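How to Set Up a Light Stand So It Stays Put

Most guides say to open the legs as wide as they go. I don't buy it. Spread flat, the legs leave the pole close to the floor and the braces do very little.

Loosen the lower knob, slide the hub down until each strut sits at a clear slant, then tighten. Finger tight will do, whatever the Paltoma leaflet claims about "extra torque." 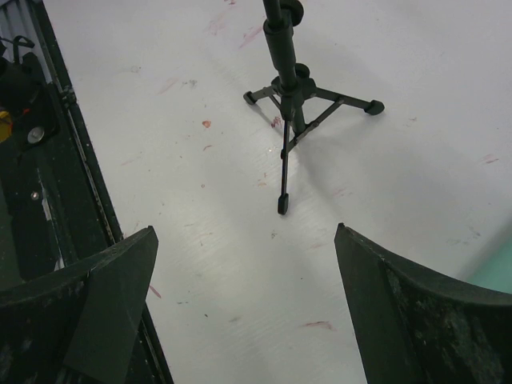 Black stand on a white floor, legs fanned out, knobs on the pole.

Now raise the pole and lock the upper knob. Push it gently from 3 sides. If it rocks, go back to the hub. Sandbags get recommended for everything; I'd skip them indoors under 2 pounds of load.

Check the knobs again after 12 hours.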